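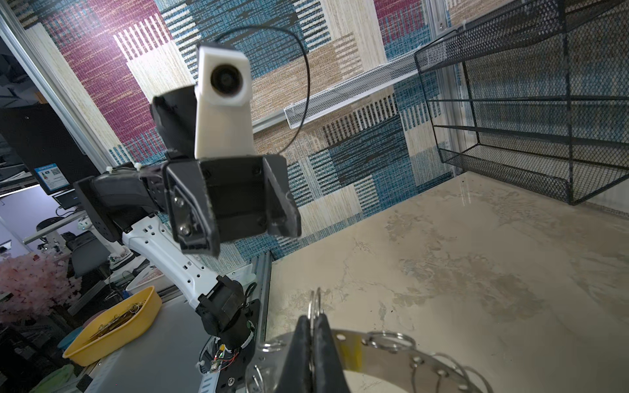
二号臂在弄钥匙圈,桌子对面那台先歇着

2022年12月20日 Kheri Nyanda

下午本来要写预算,结果在台子边站了很久,看夹爪跟一只钥匙圈较劲。两根黑手指捏着一个小圈,下面那块弧形不锈钢板上还穿着别的圈。我们花了大半年的钱,现在每天的产出就是这个。我妈上次打电话问我在做什么,我说自动化,她很骄傲,我就没往细里讲。

预算表改到第三版了。明年想添的东西写了满满一页,能批下来的大概半页。先记在这里,免得明天又忘:

Ladden 的夹爪报价来了,一只 1,999,不含线,不含支架,不含税,我怀疑也不含夹爪。要四只,两只装上,两只备着。备件这一项去年被砍过,砍完不到一个月就坏了一只,停了九天。这次我把停工那几天的工时也算进去,贴在报价单后面,谁要砍谁先看完。

Dradside 的便宜些,指尖垫片单卖,一包 30 片,178 块。交期写的是“视情况而定”。我发邮件问视什么情况,对方回:视库存情况。库存呢?视交期。

电机还是那种黑方块,底座旁边露着一小块电路板,红绿黑几根细线就那么伸在外面。我在表里列了一项“外壳及理线”,金额小得不好意思写。Kirui 看了说扎带不是挺好用吗。扎带是挺好用,支架上面那束线就是两根白扎带捆着的。可你总不能带客户来参观扎带。最后这项留下了,改名叫“安全防护”,听上去贵一点,也好批一点。

耗材最难写。钥匙圈、回形针、长尾夹,后两样在黄托盘里已经缠成一团。财务问一家做机器人的公司为什么要买这么多文具,我准备了一段很长的解释,后来全删了,只填“测试件”。

还有 Varero 的维保合同,二月到期。续一年的价钱快赶上半条新臂,不续的话出了毛病就是我自己拿螺丝刀上。我倾向于续。上回我拧完,多出来一颗螺丝,到现在还放在我抽屉里。

晚饭吃的面。表还差运费和关税两栏,明天早上填,填完就交,不再改第四版了。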